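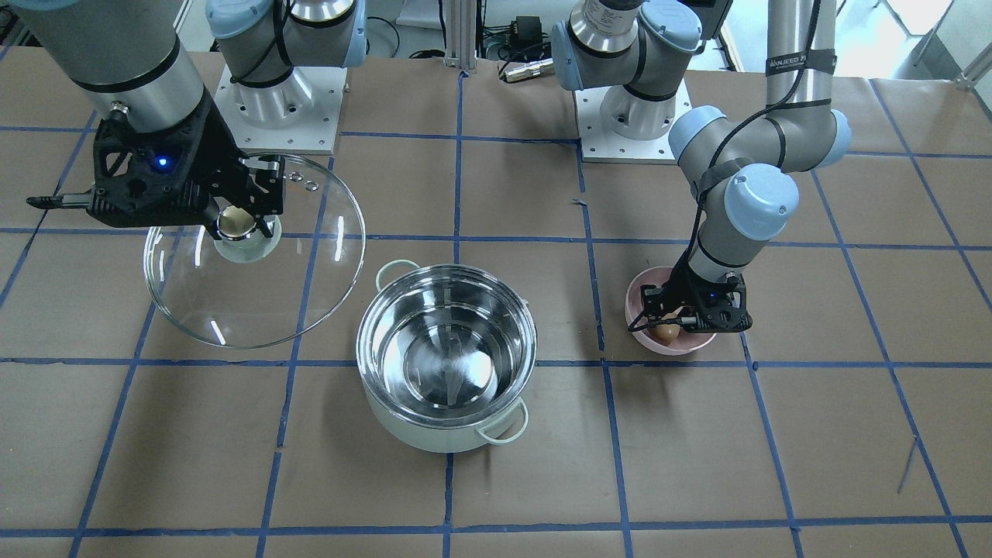
玻璃锅盖与铺牛皮纸的台面

家庭黑胶唱片清洗与存放

适用范围:普通乙烯基唱片,七寸、十寸、十二寸通用。虫胶材质的老七十八转唱片遇酒精会受损,本页凡涉及酒精的步骤一律不适用。

一、干刷

每次播放前干刷一遍。唱片放上转盘,启动电机,碳纤维刷轻触盘面,刷毛与唱纹走向一致,停留两三圈,再向外缘缓慢移出。刷毛不要下压,压力过大只会把灰尘推进纹槽。刷完用刷柄自带的挡片刮净刷毛,手指不碰刷毛,皮脂会随下一次刷洗转移到盘面上。

我目前用的是Kudo的双排刷,刷毛偏软,静电消除尚可,对已经粘住的污渍无效。粘住的污渍归湿洗处理。

二、湿洗

蒸馏水一份,加极少量无香型表面活性剂。洗洁精多含香料和护手成分,干后留膜,播放时表现为持续的细碎底噪。自来水的矿物质残留有同样的问题,初洗可以用,末道漂洗必须换蒸馏水。

标签纸要遮挡。市售的标签保护夹由两片圆盘加胶圈组成,夹紧后试着滴一滴水,确认不渗再开始。没有保护夹的,把唱片平放在干净的超细纤维布上单面操作,液体施在绒布上,不直接倒在盘面上,擦拭止于外圈和片尾空槽之间。

擦拭沿唱纹方向走弧线。径向擦拭容易留下横跨唱纹的划痕,播放时每转一圈响一次,无法修复。

漂洗两遍。第一遍用过的布不能用于第二遍。Genji Wada整理他父亲那批舞曲唱片时省了第二遍,放了三张之后唱针上结出灰白色的一团,只好全部重洗。

三、干燥

竖放在沥水架上,片与片之间留出手指宽的空隙。塑料碗碟架可以代用,接触唱片边缘的部位套一层硅胶管。不用吹风机,不放暖气片上,不晒。乙烯基受热后翘曲,轻度翘曲可用两块平板玻璃夹压缓解,纹槽本身已经变形的则无法恢复。

纹槽里的水比盘面干得慢。肉眼看着已干,再多等一会儿才装套。潮气封进内套,容易生霉。

四、内套与外套

原装纸内套掉纸屑,建议替换。聚乙烯内套或带聚乙烯衬里的纸内套均可,避免软质PVC,增塑剂会迁移到盘面上,形成擦不掉的雾斑。Levari的三层内套尺寸略大,装进早年的窄封套时底角会折起,折角处要理平再推到底。原内套若印有歌词或曲目,空着留在封套里,放在唱片背后。

外套开口朝上,防尘;唱片内套开口也朝上,与封套开口错开九十度。抽片时一手托边缘,一手托标签,掌心不触纹。

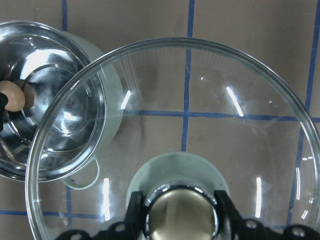

柜子不够高,唱片平着叠放行不行?
短时间叠几张问题不大,长期存放应当竖立。叠放时底层承受全部重量,封套上会压出唱片轮廓的圆痕,夹在中间的硬颗粒也会压伤盘面。

五、柜体

唱片重,单格过宽时隔板会下垂。每格宽度控制在40厘米以内,中间不再加撑。背板要钉实,不能只靠卡槽。柜脚垫4毫米毛毡,木地板上移动时不留痕,也能略微隔开脚步振动。音箱不要和唱片共用一个柜体,转盘更不要,低频会经隔板传回唱臂,音量开大时形成啸叫。

每格装到能用两根手指轻松抽出一张为准。太松则唱片倾斜,久了整排弯曲;太紧则抽取时磨损封套,书脊上的字最先掉。格子没装满的,用书挡顶直。

六、温湿度

室温稳定比数值更要紧。我的房间夏季最高到29度,避开西晒,几年下来没有新增翘曲。湿度过高时封套发霉,过低时静电严重,干刷效果变差。湿度计放在柜内靠墙一侧,那里通常是全柜最潮的位置。一月开暖气后读数下降明显,可以在房间另一头放加湿器,出雾口背对柜子。

阁楼和未做防潮的地下室都不适合存放。外墙与柜背之间至少留一掌宽。

七、编号与登记

封套上不贴标签。编号写在外层保护套的可移除贴纸上,或写在夹于套内的无酸纸条上。登记表至少包含:编号、艺人、标题、厂牌、目录号、片尾刻字、最近一次湿洗的月份。片尾刻字用来区分版次,侧光下用手机放大即可读出。

我的登记表现在排到2,462号,其中一部分早已转让,编号作废后不再重用。重用旧号会让备份表和现表对不上,查错很费时间。
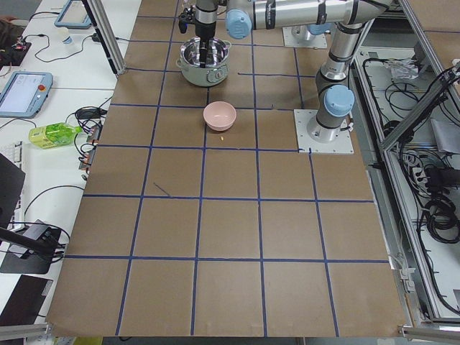
Rin Iwasaki来信提出,片尾刻字不必等登记时再抄,湿洗前盘面干净干燥,正好在灯下,那时抄最省事,洗完还能顺手核对一遍。她另外提到,刻字里的厂牌符号用键盘打不出来,她是用铅笔拓在薄纸上,再夹进登记本。

采纳。拓印只限片尾空槽,纸要薄,铅笔用软芯,不可越到有纹的区域。拓完再湿洗,石墨粉会随第一遍清洗带走。

八、唱针

唱针脏了,前面各项都白做。每放一面,用短毛干刷从唱臂后方朝前方带一下,方向不可反,更不可左右横扫。顽固附着物用专用凝胶垫,落针、提起,重复数次。Dresstead卖的凝胶垫表面发灰后可以用蒸馏水冲洗,晾干再用。

换唱头后重新校针压和防滑。针压计放在转盘垫上测,高度应与唱片表面接近,否则读数有偏差。

九、搬运

纸箱选小号,唱片竖放,装满不留空,余量用折好的纸板塞紧。箱底双层胶带交叉封。重箱放在车内最下层,夏天不要留在停着的车里。到家后先静置,等温度与房间一致再开箱,冬天尤其要等,冷盘面在暖屋里会结露。

保护夹的胶圈老化后会渗水,边缘出现细裂即更换。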